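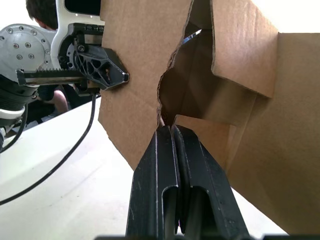 Why is cardboard so strong?

Hi, I'm Nabila Belhaj, and I love boxes. I know that sounds a bit odd! But when I was little I lived above my uncle's shop in Tranmont, and there were always boxes to climb into – big ones, flat ones, one that had held a bathtub. I used to stand on them and wonder why they didn't squash. They're only paper, right?

Right. They are only paper. So what's the trick?

The secret is in the middle

Find an old box (ask first!) and tear off a corner. Now look at the torn edge from the side. You should find three layers: a flat sheet on the outside, a flat sheet on the inside, and a wavy sheet sandwiched between them. The flat sheets are called liners. The wavy one is called the flute, like the instrument, and cardboard made this way is called corrugated. Say it slowly: COR-uh-gay-ted.

Those waves are a whole row of tiny arches. Think of a stone bridge. When you push down on an arch, the push slides down both sides and into the ground, so the middle doesn't cave in. The little paper arches do the same job, and the flat sheets hold their feet still so they can't spread apart.

Which way does it bend?

Cardboard is stronger one way than the other. Fold it along the lines of the waves and it gives in pretty easily. Fold it across them and you'll have a fight on your hands, and probably a messy crease. In most boxes the waves run up and down, like lots of skinny columns, which helps when boxes get stacked.

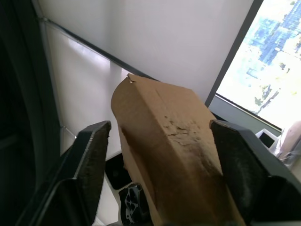 A crease and a scuffed patch on a piece of corrugated cardboard.

Once cardboard has been creased, it never gets all of its strength back. The paper along the fold is made of tiny wood fibers, and bending them hard squashes some and breaks others. My cat Mitska has flattened so many of my best boxes that I've become a bit of an expert on this.

How do they make the waves?

Paper comes off a giant roll and gets warmed up with heat and steam, so it goes soft. Then it squeezes between two rollers with ridges on them, like gears, and comes out wavy. Glue goes on the tips of the waves (it's usually made from starch, the same stuff that's in corn and potatoes!) and the flat sheets are stuck on.

Try it yourself

You need three sheets of paper, a glue stick and two piles of books.

1. Lay one sheet across the gap between the piles, like a bridge. Put a coin on it. Droopy!
2. Fold the second sheet back and forth into a fan, with narrow folds.
3. Glue the fan between the first sheet and the third one. Let it dry.
4. Put your bridge back and add coins one at a time.

My nephew Fawzy got his to hold 90 pennies before it sagged, and then he wanted to try it with his shoe. The shoe stayed up too.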